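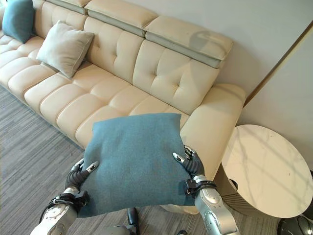
*Figure 6. Two-handed hold on a square cushion, in front of the seat.*

## 6. Soft-object trials: sofa and cushions

Carry out this section after the Dernia hands have been calibrated (section 5). You will need the full build: both arms, both hands, head camera and wrist cameras. Allow 135 minutes for a first run, including the warm-up.

### 6.1 Preparing the area

1. Clear the carpet in front of the sofa of anything lighter than the robot's base.
2. Put one person on the stop button. That person does nothing else during the trial.
3. Fasten both wrist straps and tuck in the loose ends.
4. Open the Roman control panel and load the profile `soft_4`. Check that the grip limit reads 14. If it shows any other value, reload the profile.
5. Set arm speed to 2.

**Caution:** Do not raise the grip limit to stop a cushion sagging. The filling will always droop a little between the hands. A higher limit marks leather and strains the finger joints.

### 6.2 Checking the fingers

1. Lower each hand until the fingertips point at the floor, then hold.
2. Open and close each finger once from the panel.
3. Look at the joint pins from the side. A pin standing proud of its bracket must be pressed home before you go on.
4. Wipe the fingertips with a dry cloth. Do not use spray polish.

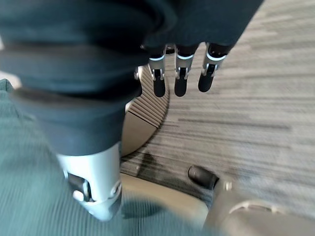
Loose cloth is the most common cause of a stopped trial on the Jidmont build. It catches in the joints and the controller reads the drag as a grip. Watch the wrist view on the Roman panel while the hand is low: dark fabric hanging in thick folds over the tops of the fingers, with the black tips still clear below it, is acceptable. If the cloth reaches the tips, press stop and move it by hand. Safta Buzatu's notes on sleeve fitting are in the workshop folder at Arkley.

### 6.3 Lifting and placing a cushion

1. Stand the robot square to the seat.
2. Bring the hands in from opposite sides of the cushion, thumbs on top.
3. Close both hands together using **Pair**. Closing them one at a time will turn the cushion.
4. Lift until the cushion is clear of the seat front. Wait for the arms to settle.
5. Move forward slowly, lower, and open both hands.
6. Draw the hands straight back before raising them.

**Note:** If one hand loses its hold, let the cushion fall. Do not reach in between the arms.

### 6.4 Working near the floor

Keep the low limit switched on for every move below seat height. The limit is measured from the carpet surface, so it must be set again if you change rooms or lay a mat. 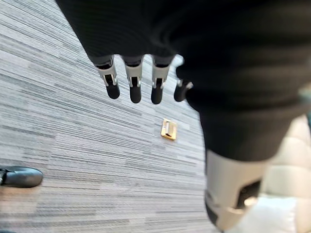 It does not allow for feet, cables or anything fixed in the floor. Walk the area before each run and mark fittings with tape where a fingertip could touch them. Helpers should stay behind the line of the base while the hands are down.

If a fingertip does touch the floor:

1. Press stop.
2. Raise the arm from the panel, using the lowest speed.
3. Repeat the finger check in 6.2 for that hand.
4. Enter the contact in the log with the arm, the finger and the profile in use.

Pads that are split or loose should be changed before the next trial. Ask Octavian Vlad for spares.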